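About Skernach

Home / About us / Contact / Sample drop-off

Skernach tests drinking water from private supplies: wells, boreholes, springs and surface intakes that are not connected to the mains. We work from Nanirholm, with a second collection point at Li. Most of our customers are householders, farms, campsites and small food businesses. We also do a limited amount of work for surveyors and solicitors when a property with its own supply changes hands.

What we test

The standard package covers 26 parameters. These are grouped on the report as microbiology, metals, general chemistry and appearance. Microbiology covers coliform bacteria, E. coli, enterococci and colony counts at two temperatures. Metals include iron, manganese, lead, copper, arsenic and aluminium. General chemistry includes pH, conductivity, nitrate, nitrite, ammonium, fluoride, chloride and hardness. Appearance covers colour and turbidity.

A short package is available for supplies that have already had a full test and have not been altered since. It covers microbiology, pH, turbidity, iron and manganese. It is not suitable for a new borehole, or for a supply where the source has been moved or deepened.

We do not test swimming pools, hot tubs, heating systems or effluent. Requests for pesticides and solvents are accepted but the bottles are sent on to a partner laboratory, and the results come back under that laboratory's own report number.

How samples are taken

Customers can take their own sample or book one of our samplers. A self-sampling kit contains sterile bottles, a cool box, ice packs, gloves, labels and a printed sheet. The bottle with the red cap contains a small amount of preservative and must not be rinsed. The bottle with the blue cap also contains a preservative, which neutralises chlorine. The rest can be rinsed or left as they are.

Take the sample from the kitchen cold tap unless we have agreed another point. Remove any hose or filter attachment. Run the tap for the time given on the sheet, wipe the spout, and fill the microbiology bottle first without touching the inside of the cap. If there is an ultraviolet lamp on the supply, write down whether it was switched on. A surprising number of forms reach us with that box left blank, and we then have to telephone before the result can be interpreted.

Samples for microbiology have to arrive on the same day they are taken. The collection point at Li closes at 2 pm and the Nanirholm counter at 4 pm. Bottles that arrive later are refused – we will replace the kit once at no charge.

History

The business was set up by Dale Cloutier, a well driller who had been sending customers' bottles away by post and waiting a long time for answers. The first laboratory was a single bench with an incubator and a hand-held turbidity meter. Metals were subcontracted until the first spectrometer was bought second-hand. It was replaced after a run of poor blanks that was eventually traced to the argon line and had nothing to do with the instrument.

Amrit Lemieux joined as an analyst and is now technical manager. Dale Cloutier still carries out source inspections, mainly on older springs where the chamber has been rebuilt more than once and the pipework does not match the drawings.

Last year the laboratory reported 3,736 samples. The busiest month is September, when holiday lets are tested at the end of the season and many shallow wells are at their lowest.

Premises

Our Nanirholm building is a former seed store, converted in stages. The laboratory and the cold store are at the back, on a solid concrete slab, which keeps vibration away from the balances. Offices, the kit store and other rooms are at the front. Visitors should report to the counter and sign in. Parking is along the side wall; please leave the gate clear for the courier.

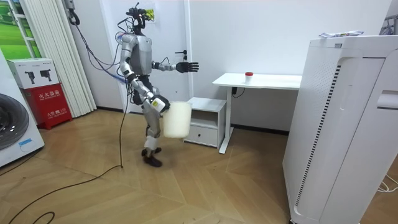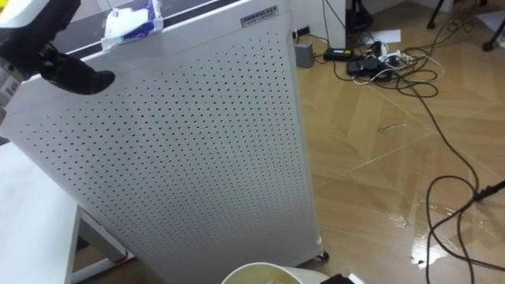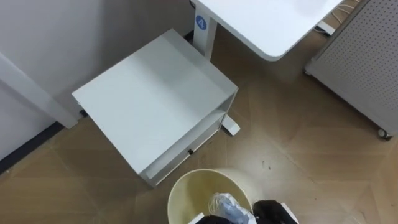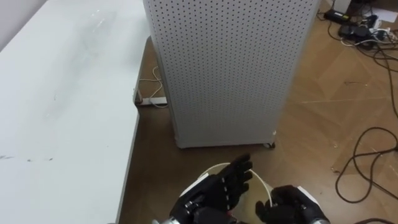

Inside the building, Nanirholm.

Quality control

Each batch includes a blank, a duplicate and a control of known concentration. Results are plotted on control charts, and a batch is repeated in full if the control falls outside the action limits. Duplicates are chosen at random by the software. We take part in external comparison rounds for microbiology and metals, and the results of these rounds are available to customers on request.

Every bottle is logged in Drindo, our sample tracking system. Drindo was written in-house and replaced a set of carbon-backed forms. It records the time of receipt, the temperature of the cool box, the storage position and the initials of each person who handles the bottle. Customers do not have direct access to Drindo but can ask for the record for their own sample.

Detection limits are given on the report next to each result. A value shown with the sign < means that the substance was either absent or present below the level we can measure reliably. It should not be read as zero. Measurement uncertainty is not printed on the standard report, in order to keep it to two pages, but it is held on file.

Reports and advice

Chemistry results are normally issued within eight working days. Microbiology takes three. If E. coli is found we telephone on the day the count is read and do not wait for the written report. Please give a number that will be answered during working hours.

The report states each result, the limit that applies and whether the sample passed. A short comment is added where one is useful. For example, high manganese with low iron often points to a source problem, whereas high copper in first-draw water usually comes from the household pipes, especially if the pH is low. We will suggest a second sample from a different point if it would settle the question.

We do not sell or fit treatment equipment, and we take no commission from firms that do. We can tell you what a filter or a lamp would need to deal with. Sizing and installation are matters for the installer.

Reports are kept for six years. Copies can be sent to a third party only with the written agreement of the person who ordered the test.

Where we work

Our samplers cover Nanirholm, Li and the farms between them. Over 20 of the supplies on our regular list can only be reached by track, and visits to these are grouped together and may be moved at short notice after heavy rain. Self-sampling kits can be collected from either site or posted.

Contact

For kits and prices, ring the Nanirholm counter between 9 am and 4 pm. For questions about a result, have the report number ready and ask for Amrit Lemieux. Source inspections are booked through the same number – please say whether the chamber cover can be lifted by one person, and whether there is livestock in the field.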